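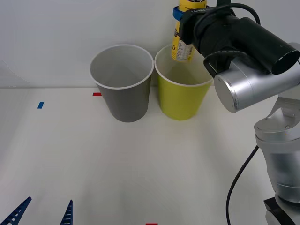 Attachment 1: gray cup and yellow-green cup, break table

Ticket 1356 - Label printer skips every second label
Opened: Sunday, October 25, 2020
Site: Trasstead, packing office
Status: Pending

Printer is a Cliltar desktop unit on the shared network. Any job longer than one label comes out with blanks in between. A job of 10 labels uses up twice the roll. Single labels print fine.

Tried so far:
Power cycled the printer and the switch. No change.
Ran gap calibration from the front panel. It passed, then the same blanks on the next job.
Cleaned the sensor with a dry swab.
Swapped in a new roll from the Le Roux box. Same result.
Printed the built-in test page, 4 labels in a row, no blanks - so the hardware looks OK.

Checked the driver next. Label height in the Dralow print queue was set to 4 inches. Our stock is 2 inches. The queue was last edited in April. Changed the height to 2 and saved, but after a restart it went back to 4.

Attachment 2 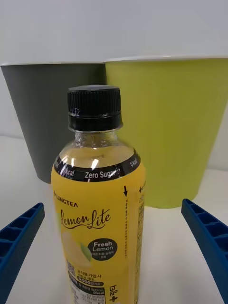

Antonina Dovhaniuk replied:
The queue pulls its defaults from the server at startup, so a local change won't stick. I've changed the height on the server side. Please delete the queue, add it again and run a job of 10. Leave the ticket open until Dralow has been restarted once more.

Queue deleted and added again. Height now reads 2. Test job to follow after the restart.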